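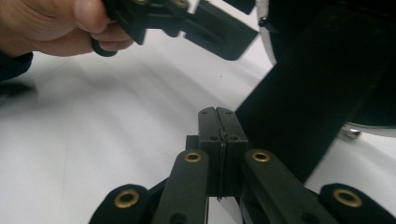
By Wyn Fakell

I lose small things. Screws, caps, the little black foot off the bottom of a radio, the battery cover I put down two seconds ago. For years I did all my fiddly jobs straight on the wooden table in the back room, and for years I spent half of every job on my knees with a torch. Then I bought a plain white board to work on and my language improved no end.

So this is how I set up a white board for small jobs, how I use a dish with it, and how I keep it from turning into another dumping ground. None of it is difficult and you may have most of what you need in a cupboard already.

What you need

A white board, smooth on top, rectangular if you can get one. A shallow white dish, oval or round, with a bit of a rim. A soft cloth. Some sort of grippy liner, the sort you put in drawers. A desk lamp. A second dish or a jam jar lid if your jobs have lots of bits, plus a pencil and some scrap paper.

My first board was an old shelf from a flat-pack wardrobe and it did perfectly well until I left a hot mug on it. The one I have now came from the offcuts bin at Lindemann, the shopfitting place out on the Judbridge road, and it was £4. The lamp cost me a good deal more than that, and I'd still say the board made the bigger difference.

Choosing the board

Go for smooth. Anything with a texture holds on to dust and fluff, and a tiny dark screw will find the one dimple it fits into. A very high gloss is a pain too though, as you get the lamp shining straight back at you. What you want is the sort of surface that looks softly grey where the shade falls and doesn't glare where the light is.

Size is up to you and your table. I like a strip of bare table left along the far side so there's somewhere for the tea (well away from the work, I've learnt) and for tools I've finished with. If the board covers the lot, everything ends up on it and you're back where you started. Mine needed trimming and I took 35 mm off one long side with a handsaw, then went round all four edges with sandpaper. Do the edges properly – a sharp one will catch your cuffs and scratch your wrists for as long as you own it.

Getting it to stay put

Wipe the table first. Crumbs under the board make it rock, and a rocking board sends round things rolling. Lay down a piece of drawer liner a bit smaller than the board, put the board on top and press along each side with the flat of your hand. If a corner lifts, fold a scrap of liner and tuck it under there.

Line the near edge up with the front of the table, or bring it back a touch so you can rest your wrists. I've tried it both ways and I go by how long the job is. For five minutes it doesn't matter. For a whole afternoon with a clock in bits, I want my wrists on something.

Sort the lamp out next. Put it on the opposite side from the hand you use most, low enough to make short shadows. Shadows are useful, by the way. A black rubber foot is easy to spot on white, but a small silver washer can vanish, and the shadow is what gives it away. If you mostly work on shiny bits you might like a sheet of dark paper to lay over half the board.

Where the dish goes

In the middle! I had mine at the side for ages, like a butter dish, and was forever reaching across with something pinched between finger and thumb and dropping it on the way. In the middle it can be reached with either hand and you can hold things over it while you work on them, so anything that comes loose falls where you want it.

Shallow is better than deep. With a deep bowl you have to tip everything out to find the one piece you're after. A dish with a thin rim stops things rolling off and still lets you get your fingertips in sideways. Mine is an oval one from the market at Closton, the last of somebody's dinner service by the look of it.

I put one item in the dish at a time if it's a main piece, the body of the thing I'm fixing or cleaning. Loose bits go in the jar lid. Mixing them is fine on a small job, but I once took a mantel clock apart into a single dish and I wouldn't wish that on anyone.

Working on it

Sleeves first. Either push them up or wear something with a snug cuff, as a loose cuff sweeps a board clean beautifully. Clear anything trailing, lamp flex included, out to the side and away from your elbows.

Then take the thing apart from the top down and set each piece on the board in the order it came off, left to right. Write on the scrap paper if there's any chance you'll be interrupted. I just put "top cap", "ring", "long screw" and so on, and lay the pieces next to the words. You can write on the board itself in soft pencil and it usually rubs off with a damp cloth, but try a corner first, mine has a faint "long screw" on it that I think is there for good.

When a piece has a definite top, say a notch or a raised bit at one end, lay it with that end pointing away from you every time. It sounds fussy. It has saved me more rebuilding than any other habit, especially with oval and round things that look the same from both ends until you try to fit them.

Pick things up with both hands steady and your forearms down. If you need to turn something over, turn it over the dish.

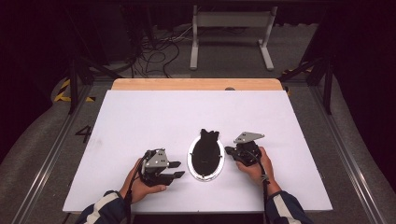
Can I use a tray with raised sides in place of a flat board?

You can, and for jobs with springs in them I'd say go ahead, but the sides get in the way of your wrists and you'll end up working with your arms in the air. I keep a tray for springs and use the flat board for everything else.

Cleaning up

Warm water with a drop of washing-up liquid does for nearly everything. Oil wants wiping up as soon as you notice it, before it creeps under the edge. For scuffs I use a melamine sponge, very gently, and only now and again because it dulls the surface if you get carried away.

Stand the board on its long side to dry with a gap behind it. Wash the dish separately, obviously not with your plates if you've had anything greasy in it, and check the sponge for screws before you rinse it out. I store the board upright behind the door with the liner rolled up beside it, and the dish sits on the shelf with the jar lid inside, ready for the next thing that stops working.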